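Clutdale Live Set Recordings: README

Audio and set lists from the Clutdale music nights, an evening of folk and highlife held in the hall at Onduveck. This release covers both editions so far. Each recording is a stereo mix taken from the desk, with the applause left in.

What is in the folder

audio: one file per song, named by edition and running order
setlists: plain text, with song titles as the bands gave them
notes: tunings, guest singers and changes of line-up

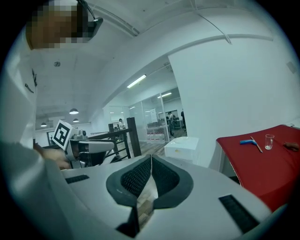 The first edition has gaps. Fodor played 5 songs but only 2 were recorded cleanly, so the others are listed in the set list and have no audio. Wunduleck's set is complete. Spellings of song titles differ between the editions and have been left alone.

Levels

Files from the second edition are quieter than those from the first. No limiting has been applied. The level check for each file uses a 1000 Hz tone, kept at the start of the track.
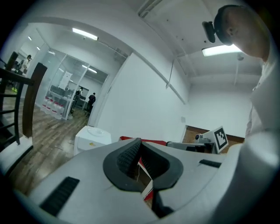

Song titles in the set lists should be copied exactly if you reuse them. Corrections are welcome, particularly to the names of guest players. Please send corrections by the end of February.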